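3. Rules for the shared workspace

3.1 Scope

The rules in this section apply to two-arm sorting cells in which small household goods are moved between open containers on a table. They were drafted at Warnura and then used without change at Clarna, the second site. They cover the layout of the table, the conduct of the arms over the containers, the handling of bottles and cartons, and the notes that an operator must keep. They do not cover mobile bases or any cell that a person may enter while the arms are powered. Those cases are treated in the site safety plan, which takes priority over this paper wherever the two disagree.

We use "must" for a rule that stops a session if it is broken and "should" for a rule that is noted and reviewed later. Earlier drafts used "shall" and "is to be" as well, and operators at Clarna read them in different ways. All four words were reduced to two in December.

3.2 Table layout

Containers must stand in a single row, with clear table in front of them. The row is set before power is applied to the arms, and the containers must not be moved by hand until power is off again. If an arm pushes a container out of place, the operator stops the session and resets the row.

Containers in one row should differ in color or size. Two identical bins side by side led to most of the wrong placements in our first trials, both by the control software and by people reading the logs afterward. A difference in color alone is enough for the operator but was not always enough for the software under the evening lights at Warnura, so we now ask for both where stock allows.

The wall or screen behind the table should be plain. Items that are not part of the task must be taken off the table, including tape, pens and spare fingers.

Figure 1 gives a layout that meets these rules. 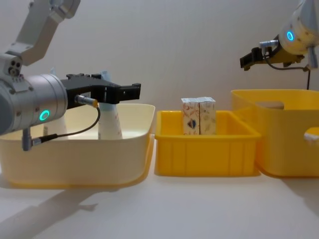
Figure 1. Three-container row with one arm at each side. The left gripper is over the cream-white bin; the right gripper is held above the bins.

3.3 One arm low at a time

The most important rule in the set is that only one gripper may be below the rim line of the row at any time. The rim line is the height of the tallest container plus a fixed margin, which each site sets for its own bins. The other arm must wait above the line. It may be moving or still, but it must not come down until the first gripper has cleared the line and the controller has logged the change.

We considered a looser rule under which both arms could work low if they were over different containers. It would save time. We did not adopt it, for two reasons. The center container is within reach of both arms, and a gripper leaving it may swing to either side. Second, the cables at the wrist hang lower than the gripper body in some poses, and the collision model we used did not include them. An arm that was clear on paper could still drag a cable across a rim.

Cables must be checked at the start of each session with the arm in its lowest planned pose. The check is made by eye. The operator looks for a loop that could catch on a rim or a handle opening, and for any plug that is not fully seated. A loop that can catch must be shortened or clipped before work begins. Nikolaidis, the third site, has since added a second check at the midday break, and we think this is sound practice for long sessions.

3.4 Handling bottles and tubes

Bottles stored upright must be gripped above their midpoint where the shape allows it. The arm then lifts straight up until the lowest part of the bottle is above the rim line. Sideways travel before that point is a stopping fault, even when no contact is made.
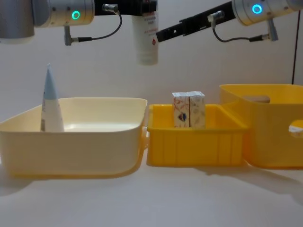
While a bottle is held, the free arm may come close to it only for a planned handover. The approach must be made at the lower of the two speed settings, and the holding arm must be still. The free gripper closes first, a grip signal is read from both sides, and only then does the holding gripper open. If either signal is missing, both arms hold position and wait for the operator. They must not retry on their own. Automatic retries were allowed in the first draft and were removed after a review by Uriel Magaña, who pointed out that the log could not tell a second attempt from a slow first one.

Soft tubes are a special case. A tube standing on its cap tips easily when a neighbor is pulled out, and a tipped tube is hard to pick up again with parallel fingers. Tubes should be placed toward one end of a bin, away from the path of the gripper. A fallen tube is left where it lies until the end of the run.

3.5 Handling cartons

Light cartons crush before a grip fault is reported. Grip force for cartons must be set from the lightest carton in the set. Cartons standing side by side should be taken from the outside of the pair, with one finger entering on the open side. Where there is no open side, the carton is recorded as not reachable and skipped. Operators should not space cartons apart by hand to make the task easier, as this hides a limit of the cell that the log ought to show.

3.6 Records

Each session must have a sheet with the site, the operator, the order of the containers, the items placed in each, and every stop with its cause. "Unknown" is an acceptable cause. A blank is not.

The sheets were entered into the Akosora log format at the end of each day. The set used in this paper was closed on Saturday, March 2, 2024, and holds 1,539 transfers from 109 sessions. Of those sessions, 101 were run under the final wording of the rules. The rest used the December draft and are left out of the comparison in Section 4.

There were 40 stops in the sessions run under the final wording. The most common cause was a container out of place, followed by a missing grip signal at handover. Two sheets had to be corrected when the container order had been written from the far side of the table. The form now states that order is given left to right as seen by the operator.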